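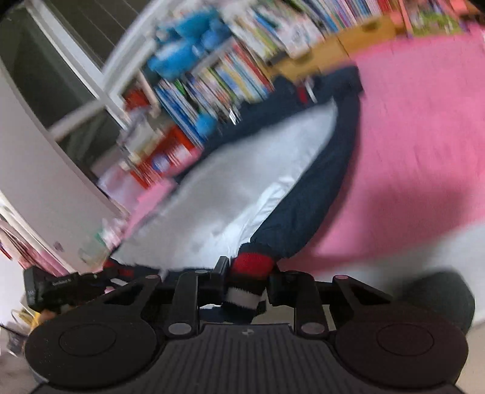
Clothing care and storage > Padded and quilted garments

Storing a navy padded garment with a white lining

Posted by Ondamell

I should be grateful for guidance on the storage of a padded garment between seasons. It is navy blue outside, with a smooth bright white lining and knitted cuffs striped in red, navy and white. The garment is at present kept by the shelves in a room with a pink rug, and it is moved whenever the shelves are tidied.

My concerns are two. First, the lining shows every mark, and I do not wish the red of the cuff to transfer to it. Secondly, I am uncertain whether the padding will suffer if the garment is folded from now until September. The care label has faded and can no longer be read. The shelf allows a stack 282 mm high.

Posted by Tully

Folding is acceptable provided that nothing heavy is placed on top. The following procedure is suggested.

Wash the garment before storage, in cool water, with the fastening closed and the lining facing inwards. As the label is illegible, test the cuff beforehand: press a damp white cloth against the red band for one minute and inspect the cloth. Should any colour appear, the garment ought to be taken to a cleaner and should not be washed at home.

Dry it fully. Padding holds moisture for longer than the outer fabric, and a second day on the airer is advisable even where the surface feels dry. Turn the cuffs back over the sleeve so that they lie against the navy side, place a sheet of plain white tissue between sleeve and lining, and fold once across the middle. A cotton bag is preferable to a plastic one. With one fold, a garment of this type should settle within the 282 mm available, but please measure after it has rested overnight.

Vacuum bags are not recommended for a period of several months.

Posted by Kutell

Hang it up. A broad hanger costs very little and the difficulty does not arise.

Posted by Naltico

The previous reply is correct where a rail is available, although the enquiry concerns a shelf. I would add that knitted cuffs attract moths if they contain wool. Cedar blocks may be placed in the bag, wrapped in tissue so that the wood does not touch the lining. Members may also wish to consult thread 238 in this category, which deals with marks on pale linings.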